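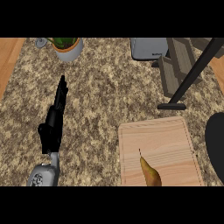 Akley station, simulated teleoperation
Pre-session inspection, with comments

Applies to: every remote demonstration session on the Akley scene set, household objects, floor level
Filled in: July, before the 2 p.m. block
Sessions on file at start: 1551
Result: PASS WITH CONDITIONS (see items 5, 9, 12 and 17)

Marks used: OK, FIX, HOLD, N/A. A box with no mark counts as HOLD. Comments are the inspector's and stay with the sheet even if somebody upstairs finds them unhelpful.

SECTION A. OPERATOR AND CONTROLS

1. Operator has read the task card before putting hands on the controls.
OK. Asked for it to be repeated back. Got most of it.

2. Hand controllers charged, straps on, spare set within reach.
OK. The spare set is the old Karkanon pair with the stiff trigger. I would not call that a spare but the form does.

3. Dead-man switch tested with arm at rest and again with arm moving.
OK both ways. Yes, I know it's a simulation. People keep telling me we don't need this test because there is no metal to hit anybody. The same operators use the same controllers on the real Akley station the next morning, and they bring their habits with them. Test stays.

4. Operator break schedule posted. No run of demonstrations longer than 30 minutes.
OK. Posted, at least. The last log shows a run well past that, and you can see it in the motions. Long hesitations, then a lunge. I'd throw out the tail of that run.

5. Lag between hand and arm checked with the tap test.
FIX. Fine at first, then noticeably late once recording was switched on. The Idahosa logging tool is supposed to have no effect on lag. I have heard that about every version. Run the tap test with recording on or don't bother running it.

SECTION B. SCENE AT START

6. Arm at start pose, fingers closed and free of all objects.
OK. Fingers together, nothing touched, open carpet under them.

7. Target object in place and fully reachable.
OK for reach, by the scene file. The pear is on the cutting board, neck pointing away from the operator's side, a good stretch of rug between it and the arm. In the operator's view the wide end of it runs out at the bottom. See 9.

8. No object of the task hidden behind another object.
OK for the pear. The step stool is another matter, with the pole of the black stand running right across its treads. If a later card asks for anything to be set on the stool, this comes back as FIX. A learner that copies what it sees will have a hard time telling stand from stool, and so did I for a second.

9. Operator's view shows the whole working area.
FIX. The view is a strip with black above and black below. The board is chopped at the bottom, the pear with it, and the plant and gray appliance are chopped at the top. I was told the crop matches what the model is trained on. Maybe so. Then we are asking a person to demonstrate a careful grasp on a piece of fruit they can't see all of, and we will file the result as expert data. Either move the board up the rug or widen the strip. Condition of pass: no pear grasps recorded until one or the other is done.

10. Breakable items placed outside the likely path of the arm.
OK, grudgingly. The clear glass is up by the potted plant, and all I can make out of it is the base. The straight path from the gripper to the pear doesn't go near it. But the fingers are pointing more or less toward that plant at start, and a nervous operator pushes forward first and turns after. Log any contact with plant or glass as a failed demonstration, even if the pear ends up where it should.

11. Second arm parked or disabled.
OK per the status panel. I couldn't confirm it from the main view, where only the left one shows clearly. Checked on the panel twice.

12. Every object in view is named in the scene list.
HOLD. There is a big dark rounded thing at the right, next to the cutting board, and most of it is out of view. The list I was handed has pear, board, plant, glass, appliance, stool and stand. It has nothing I can match to this with any confidence. Don't write "unknown prop" and move on. Find out what it is, put it on the list, and state whether the arm is allowed to touch it.

13. Labels on objects readable where the task depends on them.
N/A. The label on the gray appliance is too small to read. The pear card doesn't need it. Any card that says "the appliance marked so-and-so" should be pulled.

14. Floor contrast adequate for the task.
OK with doubts. The rug is speckled beige, tan and brown. The fruit is yellow-green with some orange-brown in it, which is fine against the pale board. If it rolls off onto the rug it will be harder to pick out. Operators should stop the demonstration at that point. They tend to chase it.

15. Depth cues adequate.
FIX if time allows. The arm throws hardly any shadow on the rug that I can see. In a real room a shadow tells you how high your hand is, and people lean on that without knowing it. Expect fingers jammed into the board on the first few tries. Give new operators ten free minutes, unrecorded, and don't count those tries against them.

SECTION C. THE DEMONSTRATION ITSELF

16. Start and stop marked by the operator, not by a timer.
OK.

17. Failed tries kept, and tagged as failed.
FIX. They are being kept. They are not being tagged. Somebody has decided that a drop followed by a good pickup is one good demonstration. It is a drop followed by a pickup. Skalthorpe did the same thing on their drawer set and ended up with an arm that seemed to think dropping was the first step. Tag the drop.

18. Each demonstration uses one grasp and one only.
OK on the sample I watched. Side grasp for the pear, around the wide part. Nobody should be picking it up by the stem, whatever the practice clip shows.

19. Arm does not pass over the stand's foot at low height.
OK on the sample. The foot is flat and black and easy to forget. Open rug between it and the gripper gives plenty of room if the operator uses it.

20. Start positions varied between demonstrations.
FIX. Object positions change a little. The arm starts from the same pose every time. Then we will test it from that pose, it will do well, and there will be a slide about it. Vary the start.

21. Operator's hands calm at release.
OK. One slip on release, tagged by hand by me.

SECTION D. AFTER THE SESSION

22. Recording count matches operator's tally.
Fill in at close. If the two numbers differ, believe the operator until shown otherwise. The counter adds one each time the recorder is restarted.

23. Playback spot check, 2 recordings picked by someone other than the operator.
Fill in at close. Watch at normal speed. Double speed makes everybody look competent.

24. Storage target confirmed, scene version written on the log.
OK. Version 3602. The previous sheet left this blank, so I have no way of saying whether the crop in item 9 is new or has been there all along.

25. Success rate written down with the rule used to judge it.
HOLD until the rule exists. "Looks good" was the rule last time.

GENERAL COMMENTS

The setup is tidy and the operators are better than the tools they've been given. I still don't see why a person working through a narrow strip, with late controls and no shadow under the hand, should be the standard an arm is trained to match. The reply from the project side is that volume takes care of it. I have asked how much volume and have not had a number back.

Showing the arm by hand on the real station (grab it, guide it, let go) gave cleaner grasps in the small comparison we ran. It was slower and people got sore shoulders. I would like to see the comparison repeated with the lag fixed, and with whoever judges the grasps not knowing which were which.

Conditions to clear before the next block:
Item 5, lag retest with recording on.
Item 9, board moved or view widened.
Item 12, dark object identified and listed.
Item 17, failed tries tagged, old ones included.

Items 15, 20 and 25 may run over to the next sheet but not the one after it. Return the completed Section D to the Akley tray by 5 p.m.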